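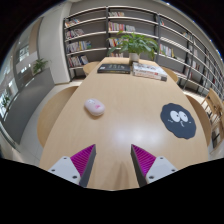 ¿Cómo sabe el ratón hacia dónde lo mueves?

Cuando deslizas un ratón de ordenador sobre la mesa, la flecha de la pantalla lo sigue. El ratón no tiene ojos, pero lleva debajo un sensor y una luz pequeña. A veces la luz es roja y a veces no se ve.

La luz ilumina la superficie y el sensor le saca fotos muy pequeñas, cientos y cientos cada segundo. Un chip compara cada foto con la anterior. Si las manchitas se han corrido hacia un lado, el ratón se ha movido hacia el otro.

Por eso le cuesta trabajar sobre un cristal o un espejo: casi no encuentra manchitas. Una alfombrilla le ayuda, y puede tener forma de cuadrado, de nube o de personaje con ojos.

¿Y si no hay cable? El ratón inalámbrico manda sus mensajes por radio y necesita pila o batería.

Prueba en casa: mueve el ratón unos 12 centímetros sobre la mesa y luego sobre una hoja blanca – siempre a la misma velocidad. ¿Llega la flecha igual de lejos?

Texto: Estrella Hinojosa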